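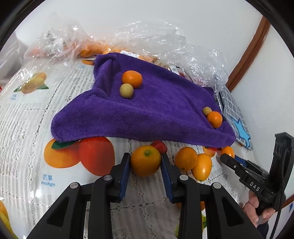 Poltov Tabletop Fruit Kit (Item 1085)

Filed under: Clubs & Classrooms > Gripper Practice > Table Kits

Last updated 4 October 2019

If your club has a pair of hand-held two-fingered grippers and is wondering what on earth to pick up with them, this kit was put together with you in mind. We've been sending it out to middle school and high school robotics clubs from our little shop in Aststead, and it has become the thing we talk about most when teachers call us (we do love it when teachers call us, so please don't be shy).

The idea is simple enough. Students sit or stand at a table, take hold of a gripper by its handle, and move fruit from the cloth to the towel and back again. Fruit is wonderful for this. A big orange and a kumquat ask for very different hands, a stem end can catch a finger pad when you least want it to, and anything round will happily roll off toward the edge of the table if you let go a moment too early. Foam blocks are fine for a first day, but students who have only ever lifted foam blocks tend to squeeze everything as if it were a foam block!

What comes in the box

One printed tablecloth, white, with a lace-style pattern and fruit pictures captioned in Chinese and English. Students like to use the pictures as targets ("put it next to the mango"), and we've seen more than one club pick up a bit of vocabulary along the way.

One purple plush towel. It gives the fruit a soft place to land, and the folds are part of the exercise. You can smooth it flat for beginners or bunch it up into ridges and corners once your group gets confident. It also drapes nicely over a shallow tray or container if you want raised sides.

One coach's booklet, written by Jamila Karunaratne, with 7 sessions laid out from a gentle first grab to handing fruit across the table between partners.

A pad of 200 score sheets, which sounds like a lot until you have a room full of seventh graders who all want another turn.

Grippers and fruit are not included. We'd suggest buying the fruit the same week you plan to use it, in mixed sizes and colors, and keeping a few spares in their packaging at the back of the table. Citrus holds up best. Kumquats and small mandarins are good for the later sessions, and a longan or two makes a nice change of color and size.

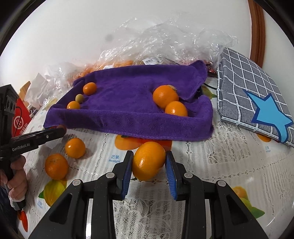
Holding an orange between the blue finger pads, with the purple towel behind and a second gripper at the left.

Setting up your table

An ordinary table against a wall is plenty. Spread the cloth, put the towel somewhere in the middle, and scatter a few pieces of fruit on either side of the front fold. Two students can work at the same table with a gripper each, and we really do encourage it, even though it gets crowded. Jamila's booklet has them call out which fruit they're going for before they reach, and that one habit has saved a great many bumped knuckles in her own club.

Start with the large fruit out in the open on the cloth. Have the student bring the jaws in low, one on each side, and close slowly until the pads touch skin. Then lift just a little, wait, and set it down. After that comes the towel, and after that the fruit that sits right up against another fruit, which is where the giggling usually starts. Take your time with that session. Plenty of groups spend two meetings on it and enjoy both.

Using the kit for the Tiritz Challenge

Clubs preparing for the Tiritz tabletop round have been using this kit as their practice setup, and the score sheets follow the same columns: picked, placed, dropped, rolled away. The challenge changes its fruit list from year to year, so do check the list you were sent before you go shopping. The towel and cloth will serve for any of them.

Care

The towel can go in the washing machine on cold. Wipe the cloth with a damp sponge and let it dry flat, and try not to fold it along the same line every time. Juice on the gripper pads should be wiped off the same day, following whatever your gripper's own instructions say about cleaning.

Ordering

The kit ships from Zwane Classroom Supply in Aststead. School purchase orders are welcome, and replacement towels and score pads can be ordered separately. If you're placing an order in August, please allow a little extra time, as that's when every club in the state seems to remember us at once. Questions about the booklet can be sent to Jamila in care of the shop, and she answers them herself, usually at some length.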